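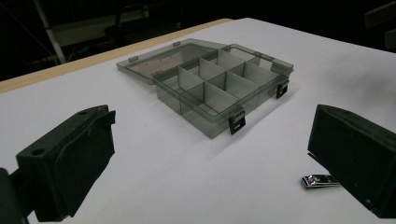
I've had the Momeck handheld gripper kit on the bench since May, and this is the write-up I promised after the unboxing post. The kit is a pair of hand-held grippers for recording demonstrations. You hold one in each hand, do the task yourself, and the recordings go off to train a policy for a two-armed robot. I don't own a two-armed robot. I wanted to know whether the data side was good enough to justify renting time on one.

What you get for the base price: two grippers, cables, a calibration card, and a licence for Flavine, the recording software. The charger is extra, as is the longer cable set, and I'd order both. The standard leads are fine if you're sitting down and annoying if you stand.

Setup

Flavine installed without trouble on Linux. On my older Windows laptop it refused to see the right gripper until I moved it off the hub and onto its own port. The manual covers this on page 6, in a footnote. Calibration is a matter of opening and closing both sets of fingers fully, then working through a sequence of poses over the card. Allow 60 seconds a side once you know the routine. My first attempt took most of an evening.

Finger travel is smooth on both units. The left has slightly more friction near the closed position than the right, and a dab of dry lubricant hasn't changed it. Support told me it was within tolerance. Fine, but it means I close the left one a touch harder than I intend to, and that shows up in the width trace.

The task

Most sample tasks in the Momeck library are block stacking and cup moving. I wanted something with thin walls and small targets, so I settled on sorting odds and ends into a compartment box: pick up one item, put it in a cell, shut the lid. Large black fingers and small cells are a poor match, and that's the reason I chose it.
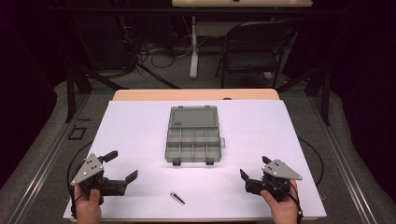
Both grippers over the board, box open.

The box is tinted plastic, and I'd think twice about that if I were starting over. See-through material on a white surface gives the wrist view very little to work with. Divider edges come and go depending on the light. If you only want a demo that trains easily, buy an opaque box in a solid colour.

Small metal items are the other difficulty. A nail clipper lying flat gives the fingertips almost nothing to get under. The technique I ended up with is to tilt the gripper, bring one finger down to the table on the far side, and slide the other in to meet it. It works most of the time. Longer, rounder things are easier to pinch but tend to swing once they're off the table, and then you're trying to thread them between dividers at an angle.

Recording

I set a target of 100 episodes and got there over several sessions. Flavine lets you mark an episode as bad with a tap on the foot pedal (also extra), and it keeps the file but leaves it out of the export. Good design. The timeline scrubber is less good. It lags on anything long, and trimming the dead time at the start of each clip is slower than it should be.

Export is to the Tijani format or plain folders. The Tijani export carries the gripper width and pose together with the video, and the timestamps lined up on every clip I checked. Plain folders need a conversion script, which I'll post once I've cleaned it up.

Fatigue is worth mentioning. Each gripper is light enough on its own, but the triangular plate on top puts the weight higher than you'd expect, and my wrists noticed by the end of a long session. I now stop well before that point. Tired demonstrations are sloppy ones, and they cost more time in review than they save in recording.

Cost

I paid just under 1000 dollars with the cable set and pedal, before shipping. The Wilitz pair is cheaper and has a nicer trigger, but when I borrowed a set last year the tracking drifted enough that I threw out a third of what I recorded. I've had two tracking dropouts on the Momeck so far, both when I crossed my hands.

I'm keeping it. Next job is to book arm time and see how a policy copes with the lid, which has been the least consistent part of my own demonstrations. Firmware notes and the conversion script will go in a separate post.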